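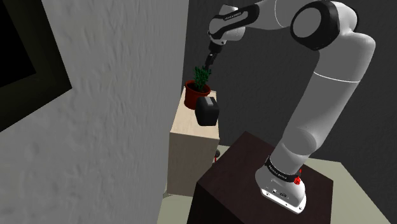
The simulated arm over the potted plant, with the black box in front of the pot.

1/21/26

I finally have enough of the plant task recorded to write something about it. The goal for January was 134 good demonstrations in simulation, all of them the same job: pick up the potted plant from the beige cabinet and set it down again to the left of where it started. I have all of them now. The last batch went in last night.

I do this in the evenings, on one desktop machine, with a small 3D mouse to drive the arm. The simulator scenes come out of a set of scripts I call Doline. Each time I press reset, Doline builds a room: wall texture, furniture, floor color, the objects on top, where the camera stands. Then I drive the arm, and when I think the task is done I press a key and the episode is saved or thrown out. The recordings go into a folder called Dubey, which is named after nothing in particular. I needed a folder name.

The arm is a Franka model, and it stands on its own cabinet next to the one with the objects. I went back and forth on that. In my first scenes the arm and the objects shared one big table, and the policy I trained on those did fine until I moved the table. With two pieces of furniture I can shift them separately, and the height difference changes from scene to scene too. It makes my driving slower. I still think it was the right call.

The box is there to be in the way. When the pot stands alone, I always come in from the same side, because that is what my hand likes to do. After a few dozen episodes every recording looks like every other one. A box close to the pot forces me to think about where the fingers go. Some layouts let me grip the rim from above, and in others I have to come down at an angle and take the side of the pot. Coming straight down is the worst choice, since the leaves get there before the rim does. The plant is a rigid mesh in the simulator, so the leaves don't bend. Touch them with a fingertip and the whole pot tips over.

My rules for what counts as a good demonstration have changed twice. At first I kept everything where the pot ended up in the right place. That included episodes where I bumped the box, backed off, hovered for a while and tried again. The first policy learned the hovering very well. It would go to a spot above the plant and stay there. So I tightened up and only kept clean runs, and the next policy was quick and confident and had no idea what to do after a missed grasp.

What I do now is in between. A retry is fine if I go straight into it. A pause is not fine. If I stop moving for longer than 30 frames, the script marks the episode and I look at it again before deciding. Most of those I delete.

I also limit myself to 10 episodes in a sitting before I take a break. After that I get sloppy and start cutting the corner on the way down. It shows in the data – the approach height creeps lower through a long session. Kamlesh Jaiswal pointed this out to me when he plotted my December recordings by time of night. I had not thought to look.

Kamlesh has a lab setup at Lallarberg and has been at this much longer than I have. He thinks I should stop hand-driving and let a generator stretch what I have into 3000 episodes by moving the objects around and replaying the motions. I will probably try it. His tool for that, Illell, needs each recording split into segments, so I would have to go back and mark where the approach stops and the grasp begins. Almost none of mine have that.

Things I still want to fix before training again:

The dark cabinet against the dark wall. In some of the random rooms the edge of the robot's cabinet nearly disappears into the background. I could brighten the lights, or I could leave it, and I am leaning toward leaving it.

The close walls. Doline sometimes puts the camera right beside a wall, and a good part of the picture is plaster. As long as the gripper and the pot are both in view I keep those.

The lowering. I tend to release the pot a little above the surface and let it drop. It lands upright in simulation nearly every time. I would not do that with a real clay pot, so I should stop doing it here. I may redo the worst of them.

Training starts this weekend if the disk I ordered shows up. I'll post the success rates whatever they are.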